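Nillen node dropping peers after the fee change

Forum > Node operators > Nillen mainnet

Posted by kelpline, 9/7/18

Running a full Nillen node on a small box at home, 4 GB RAM, spinning disk, NBN connection. Since the fee rule changed on mainnet my peer count sits at 12 for a while, then falls to two or three, and the mempool stops filling. Restarting the daemon fixes it for a few hours. Client is the current stable release, default config except for the data directory. Log shows a lot of "relay floor mismatch" and then a disconnect. Is anybody else getting this?

Reply by ostrander_b

Yes. Your node is advertising the old relay floor. Peers on the new rules treat anything under 900 units per kilobyte as spam and score you down each time you forward one. Enough of those and you're banned for a day. Set the floor by hand in the config file and restart. The upgrade doesn't overwrite the value if one was cached from a previous version.

Reply by tallowfen

Disagree that it's the floor. I set mine on day one and still see the drops. My read is that the Mapplebeck seed servers are handing out stale addresses. Of 221 addresses I was given yesterday, 83 answered. The rest timed out. A node that burns all its outbound slots on dead addresses looks exactly like what kelpline describes.

Reply by ostrander_b

Stale seeds would give you slow connections at startup. They wouldn't give you a mismatch line in the log followed by a disconnect from a live peer. Those are two separate faults and you may well have the second one. The original poster has the first.

Reply by kelpline

Cached value was there, at the old figure. Changed it and restarted. Will leave it overnight.

Reply by Lucienne Perrin

I maintain the Prullo wallet, so I see this from the other end. Transactions broadcast through nodes with the old floor are accepted locally, reported to the user as sent, and then go nowhere. We had a run of support tickets over it. The wallet now queries the floor from three nodes and takes the highest. It's a workaround and I'd prefer the protocol returned a proper reject code, which was proposed before the fork and left out.

Reply by tallowfen

Left out for good reason. Reject codes leak policy and nobody should be trusting them. A wallet ought to estimate fees from confirmed blocks.

Reply by Lucienne Perrin

Estimating from blocks is fine when blocks are full. On Nillen most of them aren't, so the estimate collapses to the minimum and you need to know what the minimum is.
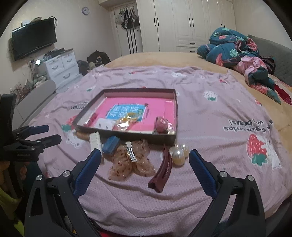
The other thing to check is whether your exchange has upgraded. Lavwood was still batching withdrawals at the old rate when I last tested, and those take about an hour longer to show up because only the older nodes relay them.

Reply by ostrander_b

Lavwood says August for the upgrade. Their status page has it under scheduled maintenance with no day given.

Reply by kelpline

Peer count has held at 12 since the restart and the mismatch lines are gone. I'm still getting timeouts on a fair share of the seed addresses, so tallowfen has a point there. Is there a list of manual peers that people trust?

Reply by tallowfen

Pinned thread in this section, second post. Add four or five with addnode and turn off DNS seeding. Don't use connect= unless you want to be limited to those peers only.

Reply by ostrander_b

I'd leave seeding on. With it off you depend on a handful of operators you've never met, and if two of them go down you're back to the same problem. Addnode on top of the seeds is enough.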